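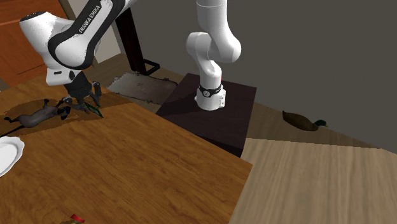 Simulated cell, Burkon shared workshop: arm on its pedestal, gripper over the table.

burkon_admin
Members are asked to comment on the proposed layout before the physical build begins in December. The pedestal stands apart from the table, as in the render. The simulation file is in the Primell folder, revision 11.

nuria_abera
I support the plan, with one reservation. The gap between pedestal and table should be closed. The arm gives up reach for no benefit, and our bench allows a payload of 4 parts per tray at most.

siriwardena_k
I disagree with Ms. Abera. The gap permits access to the base for cabling. In my own garage build I mounted the arm flush and had to unbolt it twice.

nuria_abera
A side panel would provide the same access. I would also request that the cat and the duck decoy remain in the test set — the green item alone is a poor measure of grasping.

burkon_admin
Both objects will remain. Please post reach figures for a 29 cm gap and for none.

amer_tools
I ran 68 grasps on revision 11 and have not tried the flush version. I will post both sets here.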